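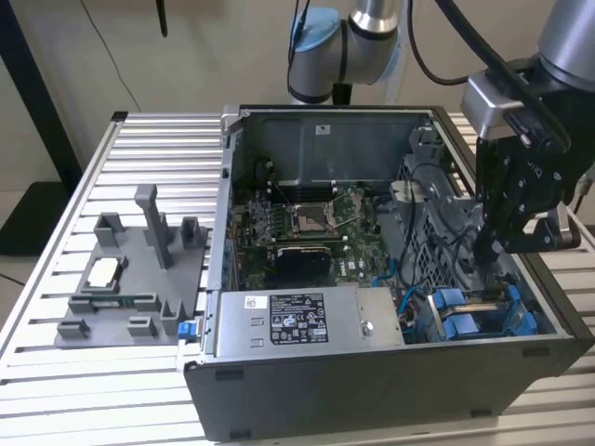 Moi, si on me parodiait, je crois que je finirais par bloquer la personne, mais je regarderais quand même la vidéo en cachette. Cette remarque, lancée par une étudiante à la fin de la séance précédente, m'a trotté dans la tête toute la semaine, et je l'ai gardée pour ouvrir le chapitre sur les humoristes en ligne et leurs publics, parce qu'elle dit en une phrase ce que les manuels mettent parfois tout un chapitre à tourner autour.

Culture de la célébrité et médias numériques
Notes de cours, séance 7 : l'excuse publique comme genre
Version relue le 11 juillet 2026

Petit rappel pour celles et ceux qui ont manqué la séance 6 (je sais, la grève des trams). Nous avions vu comment une personnalité se fabrique une familiarité avec des gens qu'elle ne rencontrera jamais : le tutoiement, la cuisine en arrière-plan, le prénom du chien. Aujourd'hui, on regarde ce qui se passe quand cette familiarité se fissure et qu'il faut s'expliquer devant tout le monde. Gardez sous la main le tableau des registres distribué en début de semestre, on va s'en servir plusieurs fois.

1. De quoi parle-t-on ?

J'appelle « excuse publique » tout message par lequel une personne connue reconnaît, ou fait mine de reconnaître, un tort devant son public. Ce peut être une vidéo face caméra, un texte blanc sur fond noir, une interview accordée à un podcast ami, un communiqué d'agent. La définition est volontairement large, et vous aurez le droit de la discuter dans vos dossiers – je m'y attends même un peu, vu la vivacité des débats l'an dernier.

Pour le cours, nous travaillons sur le corpus Rikier : 614 messages d'excuse en français et en anglais, transcrits et anonymisés. Les noms ont été remplacés par des numéros, et je vous demande très gentiment de ne pas passer votre soirée à deviner qui est qui. J'ai essayé, on y perd un temps fou et on lit beaucoup moins bien.

2. Les moments du message

Presque tous les textes du corpus commencent par une hésitation jouée ou réelle : le soupir, le « je ne savais pas si je devais parler ». Vient ensuite le récit des faits, souvent très court, parfois si court qu'un lecteur extérieur ne comprend pas ce qui est reproché. Puis la phrase d'excuse proprement dite. Relevez bien son sujet grammatical. « Je vous ai blessés » et « certains ont pu se sentir blessés » ne font pas du tout le même travail, et vous verrez que la seconde tournure revient surtout dans les communiqués rédigés par des tiers.

Arrive enfin la promesse : faire une pause, apprendre, revenir. La pause mérite qu'on s'y arrête. Elle est annoncée sans durée dans la plupart des cas que nous lirons ensemble, et le retour se fait volontiers par un contenu léger, une recette, un déménagement, comme si le fil reprenait là où on l'avait laissé.

3. Étude de cas : l'affaire Doststead

Doststead est une émission de divertissement en ligne dont les candidats vivent ensemble dans une maison de campagne. Au mois d'octobre de la deuxième saison, une séquence de dîner montre une candidate se moquant de l'accent d'une autre. La société de production, Thorlacius, publie le lendemain un texte impersonnel. La candidate, elle, attend, puis poste une vidéo filmée dans sa voiture, moteur éteint, ceinture encore attachée.

Lisez les deux documents l'un après l'autre (pages 3 à 5 du dossier). Le texte de Thorlacius parle de « valeurs » et de « dialogue » ; il ne contient aucun verbe à la première personne du singulier. La vidéo, au contraire, en est pleine, avec des reprises, des phrases laissées en plan, un rire nerveux au mauvais moment. Les commentaires ont été bien plus sévères avec le premier. Je me garde d'en tirer une loi, car le montage de l'émission avait déjà rendu la candidate assez sympathique, et nous n'avons aucun moyen de séparer les deux effets.

Une question de l'an passé, que je trouve toujours bonne : la voiture est-elle devenue un décor d'excuse à part entière ? Réfléchissez à ce qu'elle suggère, l'entre-deux, l'intimité, l'absence de préparation, et à la facilité avec laquelle tout cela peut se préparer.

4. Pour la prochaine fois

Lire le chapitre sur la parodie dans le recueil Jarnix, au moins la première moitié (la seconde est plus aride, mais elle récompense la patience). Choisir un message du corpus et en faire une analyse de 700 mots, en s'appuyant sur le tableau des registres. Ajouter un résumé de 200 mots à part, sans jargon, comme si vous l'écriviez à une cousine curieuse qui n'a jamais suivi le cours.

Les analyses se déposent sur l'espace partagé, en format texte si possible. Celles et ceux qui préfèrent travailler à deux peuvent le faire, à condition de prendre deux messages et de les comparer. Et si vous hésitez entre plusieurs textes, passez me voir à la pause, j'ai toujours plaisir à en parler.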